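Cables, mostly: a talk with Gaurav Bhardwaj about wiring small places
Posted 21 December 2018

I had an hour with Gaurav Bhardwaj before he had to be somewhere else, so this is typed up quick from my notes. Sorry in advance. He does network wiring for small offices and a couple of clinics out around Irimmont, has done for nine years if you count the two he spent carrying ladders for someone else. We talked about patch cables, switches, labels, and why everything ends up in a closet.

He talks fast. I wrote what I could.

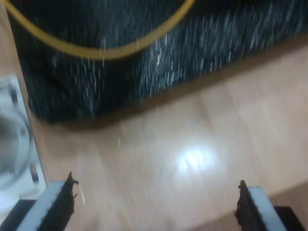
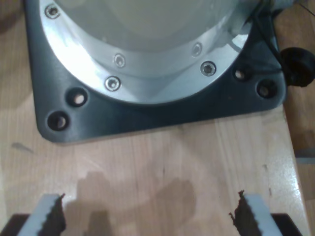
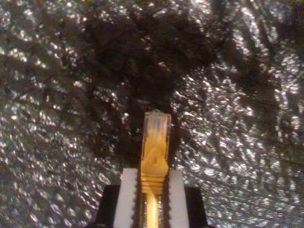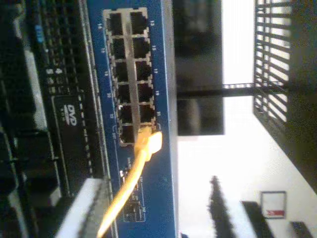
First thing I asked was the dumb one. What goes wrong most?

"The little tab," he said. "Always the tab." He means the plastic latch on the plug, the bit that clicks. People yank a cable out of a pile, the tab catches on the next cable, snaps off. Plug still fits. Still works, even. Then somebody bumps the shelf and half the front desk is offline and they call him. "I drive out there, I push it back in with one finger, I feel bad sending the bill. I send it though."

So a boot over the plug helps? Yes and no. He likes a boot on anything that gets moved, and he likes them soft. Hard ones he can't stand, your thumb can't get the latch down, particularly in a full row where there's no room for a thumb anyway. "I've seen a guy use a butter knife. In a dental office. I don't want to talk about it."

Color. I figured color was just color. Not to him. Yellow is his pick for anything that's temporary or being tested, and has been since a job at Niltent, where every cable in the building was gray and he had to trace one line across two floors. Took the whole day and some of the night. "Gray, gray, gray, gray. Under the carpet, gray. I went home and dreamed gray." After that he bought yellow for himself and told the customers what it means: if you see yellow, that's me, don't touch it, I'm coming back for it.

Do they not touch it?

"They touch it."

He counts from the bottom of a job up, if that makes sense. Where's the line coming in, where does the switch sit, which way does the switch face. Only then does he cut anything. Most people start with the desks and run out of cable somewhere near the copier, he says. The Hirine job was like that, he got called in halfway through when the first crew had already gone. There were 130 drops on the drawing and the drawing was wrong. Some rooms had moved. One room wasnt there any more, they'd made it part of the hallway. He kept the drawing, he has it on his wall at home.

I asked if he plugs in the same order every time. He does. Odds on one side, evens on the other, that's how a lot of switches are numbered and it trips up everyone once. You're looking at a row and think you're counting 1, 2, 3 and you're really going 1, 3, 5. Turn the box on its side because the shelf is too shallow and now your rows are columns and your head hurts. His fix is not very clever, he says so himself. Say the number out loud. Put your finger on the number. Then plug. "You feel stupid for one second. The other way you feel stupid for an afternoon."

Labels next, and here he got going, I lost some of it. What I have:

Label both ends. The same thing on both ends, not "desk" on one and "switch" on the other. Write the port number and the room. Put the label back from the plug a bit so you can read it when it's plugged in. Don't use the masking tape, it goes to dust in a warm closet and then you have a pile of little curls on the floor with your handwriting on them. 

He keeps a notebook too, paper. There's software for it and he has paid for the software. The notebook is what he opens.

Then we got onto his friend Facundo Cisternas, who he works with on the bigger jobs and who disagrees with him about nearly all of this. Facundo was supposed to join us and didn't make it, so I called him after. He was eating. On the yellow thing: "It's a nice color, fine. But he leaves them behind. I go to a site and there's his yellow cables from June, still there, temporary." On saying the numbers out loud: "He does it loud. The customer thinks he's on the phone."

What they do agree on is slack. Both of them want a loop left over, a hand's width or better, at each end. Too tight and the plug gets pulled sideways in the port and the contacts wear on one side. Too much and you get what Gaurav calls soup - all of it on the floor behind the rack, nobody can vacuum, stuff gets stepped on. He was at a place called Lucero, print shop, where the soup had been there so long that a chair leg had gone clean through the jacket of one. Still passed traffic, slow. They'd been complaining about the internet company for a year.

Bends. Wide ones. He made a shape with his hands like holding a small melon. If you have to fold it to make it fit you bought the wrong length, go back to the van and get the other one. He carries 2 foot and 8 foot and hates everything in between, "because in between is never right either."

Does he make his own ends? Used to, all of them. Now mostly for long runs in the wall. For the short stuff at the rack he buys them made. His eyes, he says. Eight wires in there, and you've got to line up orange and blue and green and brown with their white partners in light that is usually awful. He holds the plug up to a flashlight after and looks through the side of it to see that every wire went to the end. If one stops short he cuts the whole plug off and starts over. He doesn't try to save it, plugs are cheap. I said that seemed wasteful and he looked at me like I was the customer.

Tips for people doing it at home, I asked, as that's most of you reading. He thought for a bit. Push until it clicks, then pull on it gently. If it comes out it wasn't in. Look at the little lights before you start unplugging things, a lot of folks go straight to unplugging. Don't put the switch on top of something that gets hot and don't pile stuff over the vents. Change one thing, then look. Change the next thing. And write down what it looked like before you got in there, because you won't remember which port was which, you'll think you will.

Oh and wipe the shelf first. He was serious about that, he carries a rag.

I wanted to ask about wireless and whether any of this will matter in a few years but he had his coat on already. He did say, walking out, that every wireless box he's ever hung had a cable coming out the back of it. Then he went back in for his rag, which he'd left on the table.

Facundo wants it known he'll do the next one in person. We'll see. If you have questions for either of them put them in the comments and I'll send them over, but give it a week or two with the holidays, I'm slow and they're slower.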